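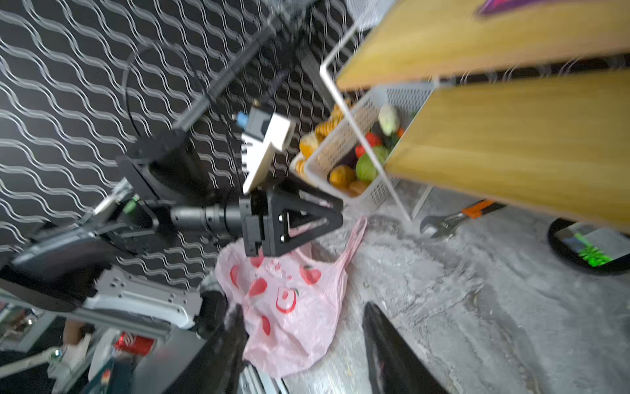

FOR IMMEDIATE RELEASE

Trondlow soup pots go on sale in November

Hello from the Trondlow kitchen in Cliltstead! I'm Ji-hoon Ok, I cook here, and I'm so pleased to say our soups are going into shops at last (my mum has been asking for two years).

There are eight to start with. My own favourite is the Maurya, a red lentil one with plenty of ginger and a squeeze of lime, though the Omine, with miso, leek and barley, sold best on our market stall – 921 pots over the summer! We also asked customers to vote on which recipes to keep, and 3,022 of you did, so the parsnip stays and the beetroot goes. Sorry, beetroot people.

All eight are meat-free and ready in a few minutes on the hob. You'll find them in 59 farm shops and delis, chilled, next to the fresh pasta in most of them.

Want to try one before you write about it? Ring the kitchen before 3pm and ask for me.

ENDS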